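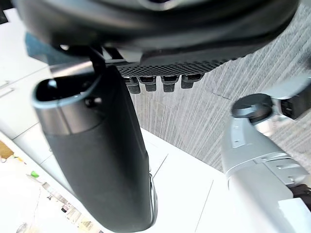

左手又停在离地一拳高的地方。米尔亚姆按下暂停，跪到地毯上，用手机的灯往上照。

“还是第三个关节。”她说。

塔默坐在过道那头，膝盖上放着电脑，没有抬头。“读数呢？”

“你那边有，我这边只有手电。”

他念了一个数：1,712。昨天也是1,712，前天换过线以后还是。手臂每次放下来，走到这个数就不走了，像楼梯上少了一级。米尔亚姆把数字记在本子上，虽然本子上已经有好几个一样的了。

这间屋子在比尔卡赫街尽头，原来是样板厨房，橱柜和烤箱都是装好的，后来租给了几个做东西的人合用。租金按月分摊，钥匙挂在楼下信箱里。加文在这里修过一阵子磨豆机，八月搬走了，留下一箱螺丝和一张写着“勿动”的纸条。纸条还贴在箱子上，螺丝已经用掉一半。

他们造的这台机器叫普拉基克。名字是塔默起的，没有什么意思，他说念起来顺口。两条手臂是从帕利茨的仓库里买来的旧货，到手时少一块盖板，多一根谁也不知道接哪里的线。塔默把那根线卷起来，用胶带贴好，写上日期，放进抽屉。

“要不要把限位放宽一点？”他问。

“放宽了它就撞地。”

“地毯是软的。”

“手指不是。”

塔默想了想，把电脑合上了。 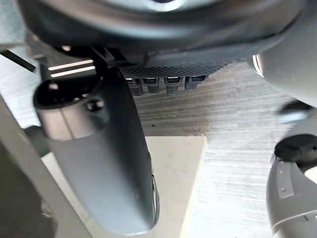

文／多伊娜·霍扎
2018年5月4日

晚饭是哈米什带来的。他住在隔壁楼，教中学物理，每周来两三次，大多数时候是来看，有时候也拧几颗螺丝。他把面包放在台面上，问今天怎么样。

“1,712。”米尔亚姆说。

“又是它。”

他们站着吃。哈米什一边嚼一边绕到机器后面，弯腰看那条左臂。他问零点是什么时候标的。塔默说是刚装好那天。

“那天手腕上装的是现在这个夹具吗？”

没有人接话。米尔亚姆把面包放下，去翻本子。本子的前几页是加文的字，写得很斜，有一页被咖啡泡过。她翻到装臂那天，上面写着旧夹具的重量，下面划了一道线，写着“新的到了再改”。

新的到了。改的那一行是空的。

“谁换的？”塔默问。

“我换的。”米尔亚姆说，“你标的零点。”

“我以为你会重标。”

“我以为你标过了。”

哈米什拿起第二片面包，走到窗边去看外面的树。

两个人有一会儿没说话。塔默先坐下来，重新打开电脑，把旧的参数存了一份，文件名里写上“错”字。米尔亚姆去抽屉里找秤。秤的电池没电了，她从磨豆机的遥控器里拆了两节。夹具的备件称了三次，数字都一样，她报给塔默，塔默敲进去，又让她再报一遍。

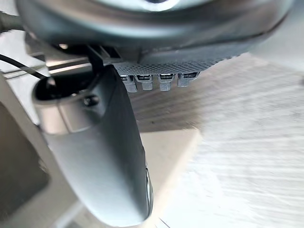
重标零点要把每个关节都走一遍，一共26步，中间不能断电。米尔亚姆念步骤，塔默按键。念到第18步的时候楼下有人敲门，找错了地址，哈米什下去把人打发走了。回来以后他坐在橱柜边上，背靠着柜门，问他们做好了打算让它干什么。

“先拿杯子。”塔默说。

“拿了杯子以后呢？”

“放下。”

“我母亲的手不太好。”米尔亚姆说。她说这话时眼睛还在看本子。“她拿得住杯子，放的时候手会抖，水洒出来，她就不喝了。上个月基尼尔诊所给她配了一只带吸管的，她放在柜子里，没用过。”

哈米什点点头。塔默按下第19步，等灯变绿。

她母亲一个人住，离这里坐火车要两个小时。米尔亚姆没有跟她讲过机器的事，只说在跟朋友合租一间工作室。母亲问过一次做什么，她说修东西。母亲说那好，家里的灯也该修了。

走完最后一步，天还亮着。塔默让左臂先空走一遍。手臂抬起来，伸出去，往下，经过原来停住的地方，没有停。它一直走到设定的高度，停在那里，电机的声音轻下去。

“多少？”米尔亚姆问。

塔默看着屏幕。“1,000。就是我写的那个数。”

“再走一遍。”

又走了一遍，还是一样。她从柜子里拿出那只白杯子，没有装水，放到夹具中间，手没有马上松开。手指一节一节合上来，碰到杯壁。

“你可以放手了。”塔默说。

“我知道。”

她放了手，往后退了一步，踩到线，又退了一步。
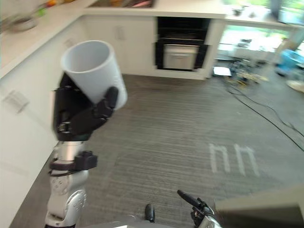
普拉基克左臂举着白杯子。

哈米什问能不能倒点水进去。米尔亚姆说今天不倒。塔默说倒一点没关系，地毯反正要洗。她说不倒，明天先走一百遍空杯子，再说水的事。

塔默没有争。他在本子上找到空着的那一行，把夹具的重量填进去，写了自己的名字，把笔递给她。她在旁边也写了。

手机响了，是母亲。米尔亚姆走到楼梯间去接。母亲问她吃过没有，她说吃了，面包。母亲说面包不算饭。她说知道了，又问灯是哪一盏。

“厨房那盏。”母亲说，“不急，你有空再来。”

她说这个月底过去，会带一把梯子。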